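Farben im Flur

Zuletzt aktualisiert: 2018-04-05
14 Kommentare
Teilen

Im November haben wir angefangen, den Flur zu streichen, und jetzt ist er fertig. Dazwischen lagen ein Wasserschaden, zwei Erkältungen und ziemlich viel Unentschlossenheit bei der Farbe. Unser Flur ist lang und schmal und hat nur am Ende ein Fenster. Der Vormieter hatte ihn dunkelgrün gestrichen, und abends kam man sich vor wie in einem Weinkeller.

Mein erster Gedanke war Weiß. Davon hat mir Selvaraj Weerasinghe abgeraten, der früher in Brimunow ein Malergeschäft hatte und zwei Häuser weiter wohnt. Reines Weiß werde in Räumen ohne Tageslicht grau, meinte er, und da hat er recht behalten. Ich habe es auf einer Pappe ausprobiert und sie eine Woche an die Wand gelehnt. Am Fenster war sie weiß, an der Wohnungstür sah sie aus wie altes Zeitungspapier.

Dann habe ich mich mit Helligkeit beschäftigt. Eine Fläche, die nach oben zeigt, wirkt meistens heller als eine senkrechte im selben Farbton, wenn das Licht von oben kommt. Man kauft also einen Eimer und bekommt mehrere Farben.

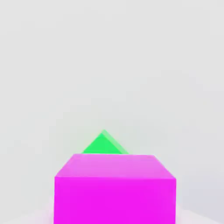 Magenta, oben heller als vorne.

Für den Flur heißt das: Die Fensterbank und die Oberseite der Fußleisten sehen anders aus als die Wand, auch wenn alles aus demselben Topf kommt. Ich habe deshalb auf eine zweite Farbe für die Leisten verzichtet. Das spart Abkleben.

Geworden ist es am Ende ein gebrochenes Gelb, der Ton heißt im Laden Aria. Für die Wände habe ich 62 Euro ausgegeben, Rollen und Folie kamen mit 30 Euro dazu. Zwei Anstriche haben über dem Grün nicht gereicht, es wurden drei. Wer einen dunklen Altanstrich hat, sollte vorher grundieren. Ich habe es nicht gemacht und würde es beim nächsten Mal tun.

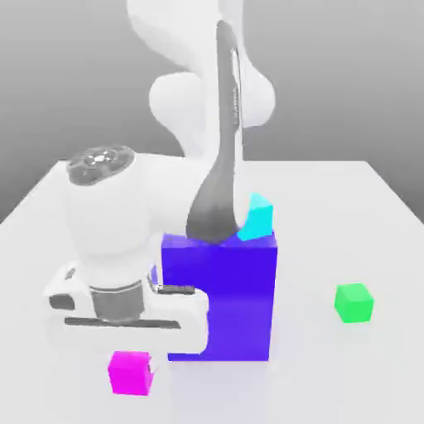 Die Tür zum Bad wollte ich zuerst in Blau absetzen. Gopinath, mein Mitbewohner, war dagegen, weil er sie jeden Morgen als Erstes sieht. Wir haben uns darauf geeinigt, sie bis zum Sommer so zu lassen, wie sie ist. Der Lack blättert unten etwas ab, aber sie schließt gut.

Noch ein Wort zum Licht. Die alte Deckenlampe habe ich gegen zwei kleinere getauscht, beide mit warmweißen Birnen. Das Gelb wird dadurch abends deutlich kräftiger, mir gefällt es. Tagsüber ist der Ton eher zurückhaltend. Wer eine Farbe aussucht, sollte sich die Probe also auch nach dem Abendessen ansehen.

Offen ist noch die Garderobe. Die Haken liegen seit Wochen in einer Schachtel in der Küche, und die Dübel, die ich dafür gekauft habe, sind zu kurz. Nächste Woche fahre ich noch mal zum Baumarkt.

3 Mal geteilt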